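Skollau Paired Hand Grippers

Home / Data Collection Hardware / Hand-Held Grippers / Skollau Pair

Sold as a matched left and right set. Ships with two marker cubes, two chargers, a spare set of jaw pads and the printed practice guide.

Overview

The Skollau pair is a set of hand-held grippers for recording two-handed tabletop work. The operator holds one gripper in each hand and does the task directly, and the recordings are used later to train arms fitted with the same jaws. Each gripper carries a marker cube on top, so its position can be tracked from an overhead or head-worn camera.

Most of the support requests we get are about how the grippers are used. Two sites with the same hardware can end up with recordings that don't mix, usually for want of a few written rules. This page lists the specifications first and then the operating practice we ask customers to follow. The same rules are in the printed guide, in the section called Bula.

Specifications

Jaw opening: 80 mm maximum
Battery: 10 hours in normal use
Charging: USB-C, one charger per gripper
Marker cube: removable, keyed so it seats one way only
Status light: side of cube
Supplied as: left and right, not interchangeable after calibration

Bula operating practice

Bula is the set of working rules that goes with the Skollau pair. It is not a safety certification and does not replace one. If your site follows a published robot safety standard, that standard comes first, and Bula applies to whatever is left over.

1. Before the session

Check that both cubes are fully seated. A cube that has lifted on one side will still track, but every position recorded from it will be off. Wipe the faces with a dry cloth. Do not use alcohol, which dulls the print.

Turn both grippers on and wait for a steady green light on each. A blinking light means the gripper has not finished its self-check. Open and close each set of jaws fully three times.

Write the serial numbers of both grippers in the session log. If one gripper is swapped out partway through, close the session and open a new one.

2. Table and floor

Use a table the operator can walk up to from the front and reach across without leaning. Keep the task objects inside the reach of both hands. Anything that isn't part of the task goes off the tabletop before recording starts, unless your task sheet calls for extra objects.

Glossy tables are allowed. If reflections cause dropped markers, turn off the nearest overhead light or lay down a matte mat, and note the change in the log.

Cables must be routed behind the operator's standing position or taped flat. Closed shoes are required for the operator and for anyone standing within 60 inches of the table.

3. Holding and moving

Wrap the whole hand around the grip. Fingers stay off the jaws and below the cube at all times. Keep both grippers in view for the full recording, including the one that isn't doing anything. Letting the idle hand drop below the table edge is the most common reason a recording gets rejected.

Long, flat tools such as spatulas should be held firmly enough that they don't turn in the jaws. Point the free gripper away from your body and keep its jaws clear of the tool.

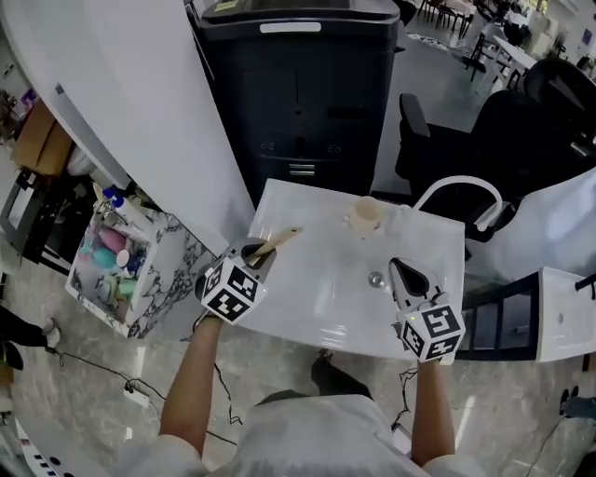
4. Passing objects between hands

Bring the grippers together over the table, never over the edge. The receiving jaws close first, and the giving jaws open only after that. Cubes should not touch. If they do, stop, check that both are still seated, and redo the recording.

Dropped objects on the table may be picked up as part of the recording if the task sheet allows it. Objects dropped on the floor end the recording.

5. People nearby

Other people may work in the same room. They should not reach over the table while a recording is running. Anyone whose face may be recorded has to give consent in writing, and the form has to be on file before the session, not collected at the end of the day.

Operators take a break after 17 recordings, or sooner if they ask for one. Wrist strain builds up slowly with this kind of work, and tired operators start to tilt the cubes.

6. After the session

Close the jaws, turn off both grippers and put them on charge. Store them with the cubes up. Do not stack anything on top of the cubes. Review at least the first and last recording of the session before the operator leaves, so a repeat is still possible.

Recalibration

Recalibrate the pair after any drop from table height, after a cube is replaced, and every February at sites that use the grippers year-round. The procedure takes one person and the flat plate supplied in the case. Sites without a plate can order one separately (see Accessories).

Compatibility

Works with the Ishida wrist adapter for mounting the same jaws on an arm. The adapter needs firmware from the current release. Older Tunitano trackers can read the cubes but do not report the status light, so the operator has to check it by eye.

Accessories

Replacement marker cube, left or right
Jaw pads, pack of 10
Calibration plate
Hard case with foam insert
Bula practice guide, extra printed copy

Returns and service

Unused pairs can be returned in the original case. Grippers sent in for service must come as a pair with both cubes attached. Please include a copy of the session log page where the problem first showed up. The service desk is closed on Sunday.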